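4.2 Serial position and the stubborn middle

Participants studied word lists in one of two sessions, morning or late afternoon, and recalled them in any order they liked.

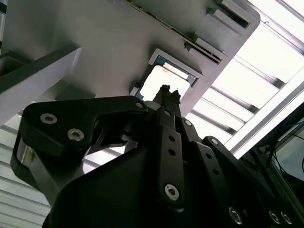
Figure 6. Black gripper with silver hex screws, beneath a light gray metal panel.

Of the 593 words recalled correctly, 246 came from the first eight positions, a primacy effect so well behaved it was almost dull. The end of the list did less for us. Serrano and Maldonado (the Flurkach lists) found a strong recency effect with no delay; ours came after a counting task, which our participants disliked and which seems to have done its job. Words in the middle fared as middles usually do, with the exception of "trombone," which we cannot explain and have stopped trying to. Time of day made no reliable difference, to the disappointment of the author who had scheduled the morning sessions.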